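Print this article | E-mail to a friend

The stairs came first

When Hazel Calloway took the lease in Wondcombe, she wanted the stairs more than the room. "I saw the wood, the dark steps, and I said yes before I asked the price," she told me.
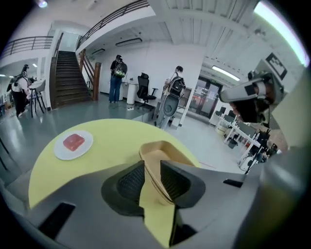 Mortimer Ruiz-Ortega, contributing writer

Her round table is light yellow. She bought it in August for 40 dollars. "People put a plate on it, and they stay and talk," she said. "With a square table they only work."

I asked about the ceiling. She had an offer to cover the beams for 800 dollars, and she refused it. 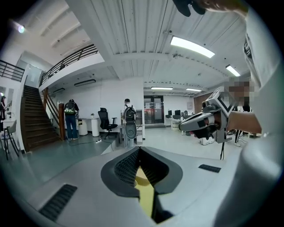 "A flat ceiling makes everybody tired," she explained. The long lights she accepts, but she would like them warmer. The mezzanine railing she will keep black.

Comments (3)

Nigam: Where can I find such a table?

Lidora: I like the stairs too, but how do you clean dark steps?

Bisen: We covered our beams and I am sorry for it now.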